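Cimport 生活图集
首页 图集 厨房 收纳 来信

台面上的碗盘和沥水架

这一组图的主题是餐具上架:盘子、碗、杯子,还有一个双层的黑色沥水架。图不多,三张,中间夹着一些摆放上的笔记,写给厨房台面不大、又习惯手洗的读者。去年那组写吊柜的图集发出以后,来信里问得最多的反而是台面,所以这次只写台面,柜子里的事一概不提。

先说沥水架放在哪里。常见的放法是紧贴水槽,长边靠墙,正对着放。这样最省地方,缺点是拿里侧的盘子要伸长手臂,袖口容易蹭到外侧的碗。把架子转一个角度斜着放,会多占一块三角形的台面,但两层的里侧都够得到。台面进深在76厘米以上的,可以试试斜放;再窄就算了,架子的一角会探到台面外面,经过时容易撞到。

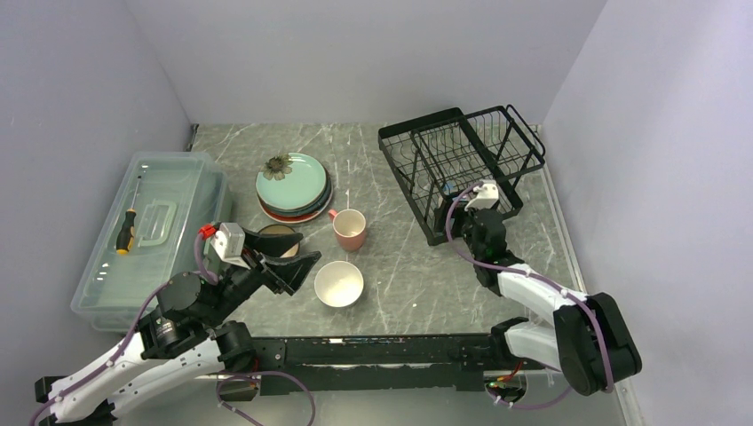
再说上架之前的堆放。餐具刚从柜子里或者箱子里拿出来,一般先按大小叠成一摞,大的在下,小的在上。颜色不必管,尺寸要管。两个直径接近的盘子叠在一起,边缘会互相卡住,往上提的时候下面那个跟着起来,起到一半又掉下去,磕口多半是这么来的。直径接近的盘子最好中间隔一张厨房纸,或者分成两摞。

杯子不要叠。带把手的马克杯叠起来重心偏向一边,台面稍有震动就会歪。单个放着,把手朝同一个方向,拿的时候不用再转。碗可以叠,但是深碗叠得太紧会吸住,夏天潮湿的时候更明显。遇到吸住的碗,不要硬掰,在上面那只里倒一点凉水,下面那只泡在温水里,过一会儿就松开了。

台面上的小东西也要提一句。上架之前把碎屑擦掉,盘底带着砂粒在石面或者仿石面上拖动,会留下细划痕。浅色带纹理的台面看不太出来,侧着光看就很清楚。擦台面的布和擦餐具的布要分开,两块布选不同的颜色,晾在不同的钩子上。

来信里有人问,餐具和工具能不能放在同一块台面上。能放,分区就行。装杂物的带盖箱子靠边,盖子上可以临时搁一两件东西,但不要长期搁,时间长了箱子就打不开了,每次要用里面的东西都得先找地方腾盖子。编辑部的办法是每个星期五下午清一次箱盖,清下来的东西当场归位。

关于沥水架本身,市面上双层的大致分两种。一种是上下两层一样大,容量大,但下层放不了高的东西。另一种上层窄、下层宽,下层露出来的那部分可以竖着放大盘子,取放都从正面走。我们在 Tanabe 的卖场里把两种都装上东西试过,平时吃饭人少的家庭,第二种顺手一些。价格上差别不大,普通的卖112元,带接水盘的贵30元。
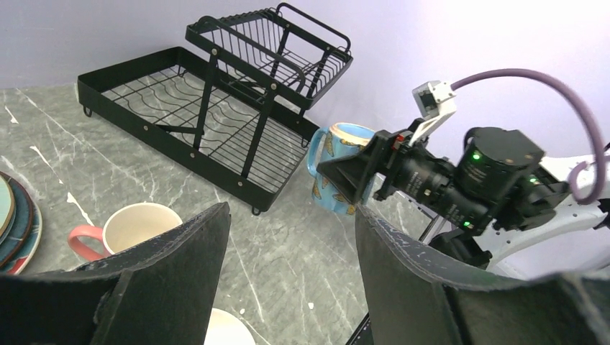
杯子上架的位置,每家的习惯不一样。有人放下层,和盘子挤在一起;有人放上层,倒扣着。我们建议放上层,理由很简单,下层的插槽是给盘子用的,杯子放进去会横跨好几格,一只杯子占掉几个盘子的位置。像图里这种架子,下层底部是一排排波浪形的黑色铁丝槽,盘子可以一只一只立进去,上层是窄一些的铁丝篮,侧边的竖条排得很密,小杯子不容易从缝里滑出去。浅蓝色的那只杯子,杯口有一圈金边,杯身印着黄色和橙色的图案。这类带金边的杯子不要和别的杯子口对口靠着,金边怕磨,也不要进微波炉。

杯子倒扣之前,先控一下杯底的水。很多杯子底部有一圈凹槽,倒扣以后凹槽朝上,正好存住一汪水,第二天早上翻过来全洒在手上。把杯子斜着靠在篮子边上,水就从一侧流走了。斜靠的角度不用讲究,站得稳就可以。

盘子立起来的方向也有讲究。正面朝同一侧,深盘在前,平盘在后,两只之间空一格。深盘的弧度会顶到前面那只,挨着放看起来整齐,其实中间不通风,到晚上还是湿的。我们拿同一批盘子比较过,隔一格放的到傍晚已经能收进柜子,紧挨着放的还要用布再擦一遍。读者如果碗柜离得近,也可以不等它们晾透,洗完直接擦干收起来,架子只当中转用。

架子的清洁很多人会忘。黑色的金属架不显脏,水垢却照样有,主要积在铁丝交叉的地方和四只脚的下面。做法是每个月拆一次,能卸的都卸下来,用白醋兑温水泡一会儿,旧牙刷刷一遍,冲净以后完全擦干再装。带螺丝的架子要顺手检查一下螺丝,松了就拧紧。螺丝不要拧得太死,漆面压裂了以后会从那里开始生锈。脚垫如果掉了,五金店有卖单独的,量好管径再去。

刚才提到接水盘。接水盘不是必需的,架子直接放在石面上也可以,前提是台面略微朝水槽倾斜,或者底下垫一块吸水垫。吸水垫要天天晾,隔一天不晾就有味道。Drastum 出过一种硅藻土的垫子,干得快,但是怕油,滴上油以后那一块就不吸水了,要用细砂纸磨。家里经常煎炸的不建议买。
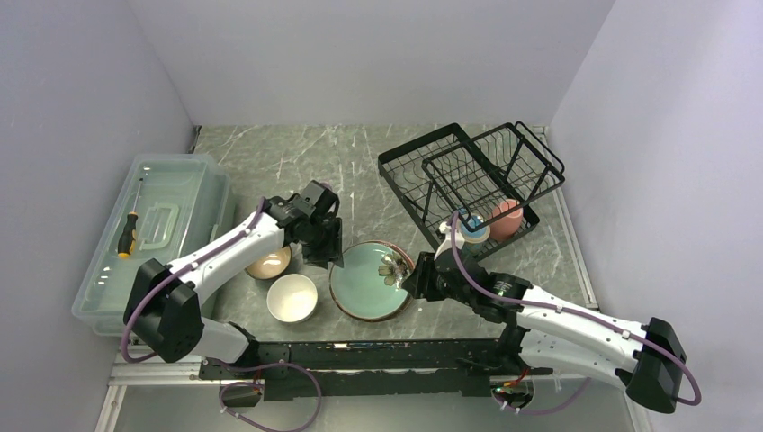
盘子先放还是碗先放,来信里争得比较多。我们的顺序是盘子、碗、杯子。盘子占的位置最固定,先立好,剩下的空当再安排碗,杯子最后放到上面。反过来也行,只是上层先满了以后,下层靠里的插槽就要从杯子底下伸手进去,容易碰倒东西。

大平盘最好两只手拿,左右各扶一边,放下的时候一侧先着地,再放平。单手捏着边缘拿,手湿的时候容易滑。小碟子没有这个问题。给孩子分配家务时,可以让他们先从小碗和塑料盘做起,盘子等手大一点再说。

碗放在架子上的时候,口朝下或者斜着插都可以。口朝下的碗不要扣得太密,碗沿之间要有空隙。木碗、竹碗单独放,不要和瓷碗一起沥,它们干得慢,贴着金属的那一面容易发黑。筷子和勺子另外找一个筒,头朝上,筒底要有孔。

最后是几条杂项,都是来信里零散问到的。

沥水架不要放在灶台旁边。油烟落在铁丝上,很难洗掉,洗好的餐具等于又沾了一层。

窗边可以放,但有直射阳光的窗边,带贴花的杯子时间长了会褪色。

台面与墙面的接缝每次用完擦一下,积水渗进接缝里,胶条会发黑。发黑的胶条刷不干净,要铲掉重打。

换新架子之前先量水龙头的高度。双层架的上层有时会挡住龙头转动,买回来才发现,只能换位置。

缺口的盘子不要再用来盛食物,可以垫在花盆下面。

本组图集编号784,归在“厨房·台面”一栏。餐具柜的那一组放在 Festance 的专栏里,二月更新,内容是抽屉分隔和盘架。投稿和提问请用页面底部的信箱,附上台面的进深和水槽的位置,回信时会用到。

上一组:吊柜里的罐子
下一组:餐具柜与抽屉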